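Tips for recording cloth folding with hand-held grippers

I've been collecting folding and packing examples for the Gokis project since June, and my early batches were pretty bad! These are the habits that stuck.

Pick one small job and stay with it. Mine is a white cloth and a tray, on a round table I can walk right up to (corners get in the way of your elbows).

Crumple the cloth differently every time. If it always starts in the same heap, the model learns that heap and nothing else.

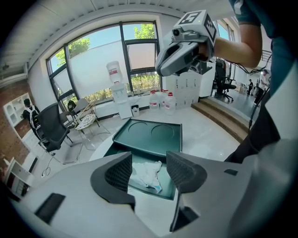

Go slower than feels natural, especially when you close the fingers. I count to 2 before lifting, and I keep my sleeves pushed up so they don't flop over the marker cubes. Fumbles are fine, by the way. If you drop the cloth, just pick it up again and carry on, and don't stop the recording. Those recoveries are some of the best stuff we send over to Chauhan.

Take a break every 12 takes, even if you feel great. Your wrists get lazy before you notice, and lazy wrists all make the same move. Shake them out, drink some water, then shift the tray over a bit before you start again.
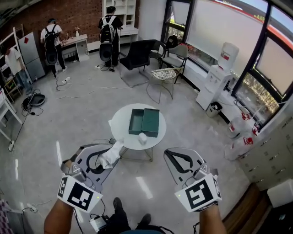 Both grippers up, cloth in the left one, box open on the table.

Last thing: check your cables before each batch. I lost 5 good takes to a loose plug and I'm still a little sore over it.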